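Section 4: Good Practice for Recording Sessions

Berkness Handheld Collection Kit, Operator Guide
Revised 2021-05-06

This is the section we most enjoyed writing! By now your gripper is assembled and charged, and the camera is talking to the Rokik recorder. What comes next is the fun part, going out into ordinary rooms and picking things up. The rules below keep a session safe and polite, and they keep your recordings useful to the people who will train an arm with them months from now. Read them once all the way through before your first session, then keep the short list in 4.5 open on your phone.

4.1 Before you leave the bench

1. Check both fingers for tears. Bend each one gently by hand and let it spring back. A finger that stays bent goes in the spares bag.
2. Tighten the screws on both mounting plates with the small driver from the kit. Finger tight plus a quarter turn is plenty.
3. Wipe the lens with the dry cloth. Skip the alcohol wipes, which are for the fingers only.
4. Open and close the grip fully 4 times while the recorder is on. The Rokik software uses this to find the end stops.
5. Confirm that the recorder shows at least 300 free minutes. Short on space? Move finished sessions off first, then check again.

CAUTION: Never work on the plates or fingers with the trigger lock off. The grip can close on your fingertips faster than you expect.

4.2 Permission and people

Public and shared rooms make wonderful recordings. They are full of odd light and furniture nobody arranged for a robot. They also belong to somebody, so please follow these steps every time, even in a place you visit every week.

1. Get written permission from whoever runs the site. The form is in Appendix C, and one form covers one address.
2. Put the notice card where people can read it as they come in.
3. Pick a work surface that lets you face away from the busiest part of the room.
4. If anyone asks you to stop, stop. Lower the gripper, end the recording and mark it "withdrawn" in the log.
5. Run the Ganik face filter on every session before it leaves your laptop, including the ones where you think you were alone.

NOTE: The face filter works on heads as small as 2 percent of the picture height. Smaller ones are caught at manual review, so don't skip that step.

4.3 Setting up the surface

1. Use things that would normally be on a table like that one. Cups, boxes, drinks and papers are all great. Knives, medicine and lit candles are out.
2. Leave the clutter alone! An arm trained only on tidy tables gets a nasty shock in a real kitchen.
3. Keep liquids capped. Open cups must be empty unless your task sheet is one of the pouring sheets.
4. Keep heavy objects a hand's width from any edge.
5. Choose one target for each take and say its name out loud before you move.

4.4 Making the grasp

1. Start with the fingers open and the target between them, upright and clear of its neighbors.
2. Come in slowly and level.
3. Close until the fingers wrap, then wait one beat before lifting.
4. Set the object down where the task sheet says, open fully, and back away along the same path.
5. Fumbled it? Keep recording and try again. Mark the take "retry" and carry on. Retries are some of the most valuable takes we get.

CAUTION: Glass, and anything weighing more than 2000 grams, needs the Meijer safety strap and a second operator.

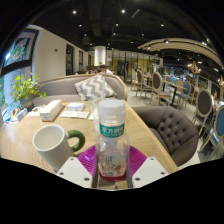 Can I pause a take to answer someone who is talking to me?

Finish or end the take first, then talk. A pause in the middle leaves a still stretch that the training software reads as part of the task, and your voice may be stored along with it. If you need to answer right away, press stop, mark the take "short" and begin a new one when you're ready.

4.5 Short list for your phone

Lens wiped, screws tight, end stops recorded.
Form signed, notice card out.
Target named aloud before each take.
Caps on, blades away.
Face filter run before upload.

4.6 After the session

1. Lock the trigger before you put the gripper down.
2. Return every object to the spot where you found it.
3. Clean the fingers with an alcohol wipe and let them air dry with the grip open.
4. Fill in the log while the session is fresh, including anything that surprised you. We really do read those notes, and several steps in this section came straight out of them!
5. Upload within two days. Sessions older than that need a new review code from the Berkness support page.

The load limits in 4.4 will be checked again in September. Until the new table is posted, use the values printed here.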